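Une matinée à pied à Odwood

J'avais rendez-vous à Odwood en fin de matinée, pour signer des papiers au bureau de Thevar, et le seul train pratique arrivait à 7 h 40. Il me restait donc presque trois heures à occuper. Je connais mal le quartier d'affaires. J'y étais passé deux fois en voiture, sans m'arrêter, et j'en gardais le souvenir d'un endroit où l'on ne marche pas.

En sortant de la gare, on prend à droite sous le pont, puis on longe les entrepôts Gakia jusqu'à un rond-point. Le trottoir est étroit et il y a des camions. Après le rond-point, il faut monter un escalier de 43 marches (je les ai comptées à la descente, avec le sac) pour arriver au niveau des immeubles de bureaux. La rampe est de l'autre côté, mal indiquée, et c'est dommage pour les gens qui ont une valise ou une poussette.

Malathi Rajan, avec qui j'ai travaillé à l'époque du projet Fludolitz, m'avait conseillé d'y aller tôt. Elle a eu un bureau là-bas pendant quatre ans. Selon elle, l'endroit se remplit d'un coup entre 8 h 30 et 9 heures, puis se vide jusqu'au déjeuner. Elle m'avait aussi parlé d'un café au rez-de-chaussée d'un des immeubles. Il était fermé pour travaux, avec une feuille scotchée sur la porte qui annonçait une réouverture en mai. J'ai fini par boire le thé de mon thermos sur un muret.

Je ne suis pas un grand amateur d'architecture de bureaux. J'y ai travaillé longtemps et je sais surtout comment on y mange et à quelle heure la climatisation s'arrête. Mais marcher dans un grand axe, tôt, sans avoir à suivre personne, c'est autre chose. On regarde les façades, on se demande à quel étage étaient les gens qu'on a eus au téléphone pendant des années. J'ai essayé de retrouver l'ancienne fenêtre de Malathi d'après ses explications – troisième étage, côté arbres – et j'ai vite abandonné. Toutes les fenêtres se ressemblent.

L'axe lui-même fait quelque 762 mètres d'après l'application de mon téléphone, en partant du haut de l'escalier. C'est plus long qu'il n'y paraît. Le bâtiment du fond semble proche, on marche, et il ne grossit pas beaucoup. J'avais de mauvaises chaussures pour ça, des chaussures de rendez-vous.
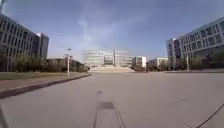
L'esplanade et, tout au bout, le bâtiment vitré.

Côté gauche, on peut suivre les arbres. En plein été, je pense que je marcherais uniquement de ce côté, tout ce sol gris doit chauffer très vite. Je n'ai pas trouvé de fontaine ni de point d'eau, mais je n'ai pas fait le tour complet. Si quelqu'un en connaît un, je veux bien l'indication en commentaire, j'y retourne sans doute à l'automne.

Arrivé au fond, j'ai fait demi-tour. Le hall n'ouvrait au public qu'à 10 heures et je n'avais pas envie d'attendre devant une porte. Je suis revenu par l'arrière des immeubles, où il y a une petite rue avec une boulangerie correcte et deux bancs. Pain aux raisins, un peu sec. La vendeuse m'a dit que le café rouvrirait plus tard que prévu, elle n'avait pas de date.

Les papiers ont pris vingt minutes. J'avais oublié un justificatif, que j'ai pu envoyer depuis mon téléphone, et j'ai attrapé le train de 12 h 10 sans courir. Pour ceux qui voudraient faire la même promenade : comptez une bonne heure aller-retour depuis la gare, et prenez à boire.

Contact | © Tous droits réservés | Retour en haut de page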